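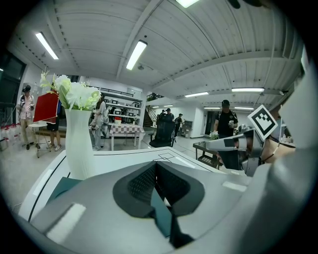
**Rillosness : la fête des fleurs coupées revient, et elle déménage**

Les habitués l'attendaient avec un peu d'impatience, et même, avouons-le, avec un brin d'inquiétude depuis la fermeture de la vieille salle du port. Qu'ils se rassurent : la fête des fleurs coupées de Rillosness aura bien lieu en mars 2018, pendant 3 jours, dans l'ancienne filature Linell, dont les grandes verrières laissent entrer une lumière que bien des fleuristes nous envieraient !

L'an dernier, malgré la pluie et un parking transformé en mare, la manifestation avait accueilli 1 110 visiteurs. Cette fois, 12 fleuristes de la région tiendront un stand, et près de 73 compositions sont déjà inscrites au concours, qu'elles soient en fleurs fraîches, séchées ou artificielles. Cette dernière catégorie est une nouveauté, et elle a fait causer tout l'hiver dans les boutiques de la rue Ouellet.

« On m'a dit que j'étais tombée sur la tête, raconte en riant Dolores Oyelaran, qui préside le jury. Mais un beau bouquet, c'est d'abord une affaire de proportions, et puis ma mère en avait un en tissu sur le buffet, qu'on aimait tous beaucoup. »

Sioned Pritchard animera de son côté les ateliers pour enfants (pensez au tablier, la colle tache), et la buvette proposera, comme toujours, la tarte à la rhubarbe que l'on s'arrache avant midi. L'entrée est libre. Les inscriptions au concours restent ouvertes à la librairie Serix, aux heures habituelles.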